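Drink your water, she said

So Bronwyn has talked me into it again. Every July I get the same headache by three in the afternoon, and every July she looks at me over her glasses and asks what I've had to drink. Coffee, Bronwyn. I've had coffee!

The plan this year is 50 ounces a day before dinner, and coffee doesn't count (I asked twice). I started out with the fancy steel bottle my sister gave me, the one with the straw, but the straw got a funny taste and I couldn't find the little brush. Then I tried a big glass pitcher on the counter, which was lovely until I had to carry it upstairs. Half of it went down my arm and the rest went on the carpet.

Now I'm back to plain old bottled water, which I know, I know. Marion is going to have words with me about the plastic. I do refill them — two or three times at least, until the sides get too crinkly to stand up nicely. And having one right there on the table where I'm sitting works better than any app. If I can see it, I drink it. If it's in the kitchen, forget it.
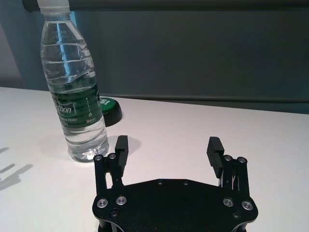
Still nearly full. I know, Bronwyn.

Day six today and I've hit the 50 four times. The headache only showed up once, and that was the day I skipped lunch, so I'm not blaming the water for that one. Next I want to try cucumber slices, if I can work out how to get them through that skinny neck. Has anybody done this? Tell me in the comments!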